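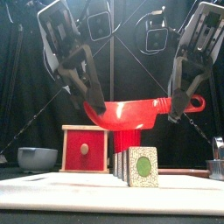 Two Arms, One Grip: Lorner Team Shares New Method for Teaching Robots to Carry Together

PRUKPORT, Oct 29, 2019 – Researchers at the Lorner lab have released a training method that helps a pair of robot arms hold one object between them, and the early results have the whole group excited.

When two arms share a load, a small error in one pulls on the other. The new method, called Iltico, trains both arms as a single system, so each learns to adjust to its partner's motion. The team recorded 1036 demonstrations with household items of all sizes and tested the result in 172 trials on objects the system had never handled. Dropped objects fell to 6, and the arms needed almost no retuning between items.

"We expected smooth plastic to give us trouble for months," said Lesego Ntuli, who leads the project. "Then in June the arms started correcting for each other, and we all stopped what we were doing to watch!"
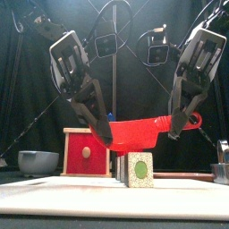
Two arms hold a red dustpan above the tabletop, one gripping the scoop end and the other the handle.

The group will next try softer items such as towels and bags. A paper on the method and a set of 552 demonstrations are available from the lab on request.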